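The Second Life of a Mattress

Where old beds go, who takes them apart, and why so few of them make it that far

The loading bay at Closteck opens at seven, and by half past there is usually a line of vans down the service road. Most carry between six and 30 mattresses, stacked on their sides and held with ratchet straps. The drivers back in, drop the tailgate and start pulling. A good crew can empty a van in under ten minutes.

Inside, the mattresses are sorted into three rows. Foam goes on the left, springs in the middle, and anything damp or badly stained goes on the right, near the doors. The right-hand row is the one that costs money. Wet mattresses can't be processed and have to be sent on for disposal, which the plant pays for by weight.

"People leave them on the sidewalk overnight for collection," says Ferhat Toprak, who has run the floor at Closteck since it opened. "One night of rain and it's finished. It weighs twice as much and I can't sell any part of it."

Toprak came to the business from furniture. He spent 11 years at an upholstery workshop called Yaman, re-covering dining chairs and the occasional sofa, and he still carries the same pair of bent-nose pliers in his apron. He says the work isn't so different. In both jobs you need to know how a thing was put together before you can get it apart without wrecking it.

The plant handled 2478 mattresses in July, its busiest month so far. Summer is moving season, when leases end and student rooms are cleared. Winter is slower, apart from a short rush after the holiday sales.

How a mattress comes apart

The process begins with a knife. A worker runs a hooked blade around the border, just below the piped edge, and the top panel peels back. On a spring mattress this exposes a layer of quilting, then one or more layers of foam or cotton felt, then an insulator pad, then the steel. On a foam mattress there may be nothing under the cover except two or three slabs of different densities, glued together.

The glue is a growing problem. Older mattresses were mostly stitched and stapled, and the layers lift away cleanly. Newer ones, especially those sold compressed in a box, are bonded across the whole surface. The foam tears when you pull it, and torn foam with scraps of another grade stuck to it fetches less.

Pocket springs are the other headache. An ordinary open-coil unit is bare wire and can go straight into the baler. In a pocketed unit, each coil sits in its own sleeve of fabric, and there can be hundreds of them in a single bed. Scrap yards don't want steel with fabric on it. For its first two years Closteck stored its pocket springs in a corner and hoped for a solution.

The solution was a shredder with a magnet over the outfeed belt, bought secondhand from a tire recycler. It chews up the whole unit, the magnet lifts out the steel, and the fabric falls through. It is loud enough that everyone in the building wears ear protection when it runs, and Toprak schedules it for the last two hours of the day.

What is left at the end is steel, foam, cotton, mixed textile and, from box springs and divans, wood. The steel is the easiest to sell. The foam goes mostly to a company that shreds it and bonds it into carpet underlay. Cotton becomes insulation or padding for boxing bags. The wood is chipped.

The price of getting rid of it

None of this pays for itself. At current prices, the materials from an average double mattress bring in less than the labor it takes to strip one, so the plant charges a fee for every piece that comes through the door. Hotels and stores pay it as a cost of doing business. Households often don't, and that is where a lot of mattresses are lost.

Kevser Şimşekoğlu manages bulky waste for Skerkamier, a town of row houses and mid-rise apartments a half hour's drive from the plant. Last year her crews picked up 458 mattresses that had been dumped in alleys, behind stores and along the river path. She thinks that is a fraction of the real figure, as many more are cut up and put out with the regular trash.

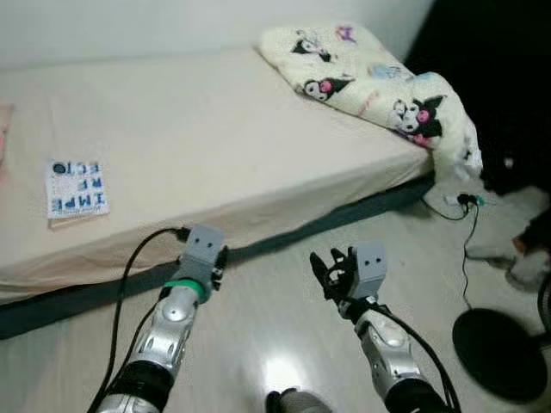

What the towns are trying

Skerkamier used to charge for each bulky item, with pickup booked by phone. In the spring it dropped the fee for mattresses and gave every household a free plastic cover to put over the old one before setting it outside. The covers were Şimşekoğlu's idea. They are cheap, they keep the rain off, and they make it easy for a crew to see what is meant to be collected.

"The cover did more than the free pickup," she says. "Before, we were sending almost everything to landfill because it was soaked. Now most of it can go to the plant."

The change has not been free of trouble. The first batch of covers was cut for double beds and bunched up badly on anything smaller, so that water pooled in the folds. Some residents used them as drop cloths. One landlord asked for 60 and then put them on sofas. The town now hands them out in two sizes, and only after a pickup has been booked.

Other places have gone at the question from the selling end. A deposit, paid when the mattress is bought and refunded when the old one is handed in, has support among recyclers. Stores like it less. They point out that a mattress may be kept for ten years or more, and that few buyers will still have the receipt. A flat charge added to the price of every new bed is simpler to run, and it gives the plants a steady income whatever the price of steel is doing.

Designing for the knife

Toprak would sooner see the money spent further up the line. He keeps a bench at the back of the plant where he sets aside mattresses that came apart well. One of them, made by a small firm called Draltus, has a cover that zips off on all sides and a core of three foam layers held in place by the cover alone. It took him 4 minutes to strip, including the time it took to find the zipper pull. A glued mattress of the same size takes 21.

Draltus did not set out to please recyclers. The firm sells mostly to boarding schools and hostels, where covers have to be washed often and a worn top layer needs to be swapped without throwing out the rest. Being easy to take apart was part of being easy to maintain. It is a more expensive mattress to buy, though a school that replaces one layer instead of a whole bed gets some of that back.

For the ordinary buyer there is not much information to go on. Labels list the filling and say whether the cover can be washed, but they don't say if the layers are glued. Toprak's advice is to look for a zipper that goes all the way around and to ask the store whether the layers can be bought separately. If the salesperson doesn't know, he says, the answer is probably no.

He also has advice about making the one you own last. Turn it end to end twice a year. Use a washable protector, which matters more to a recycler than people think, as a clean mattress nearly always gets through sorting. Check that the base is still flat, because a sagging base will ruin a good mattress and people tend to replace the wrong one. Air it with the bedding off when you change the sheets.

And when it has to go, keep it dry. Stand it on its side indoors until the day of the pickup. If it must wait outside, cover it, tape the cover shut and lean it against a wall, off the grass.

By midafternoon the middle row at Closteck is down to nine spring mattresses and the baler has put out its last block of open-coil steel. The blocks are stacked by the fence, each one a tight tangle of wire about the size of a washing machine. A truck comes for them when there are enough to fill it. Toprak checks that the doors are shut on the damp side, hands out the ear protection and walks over to start the shredder.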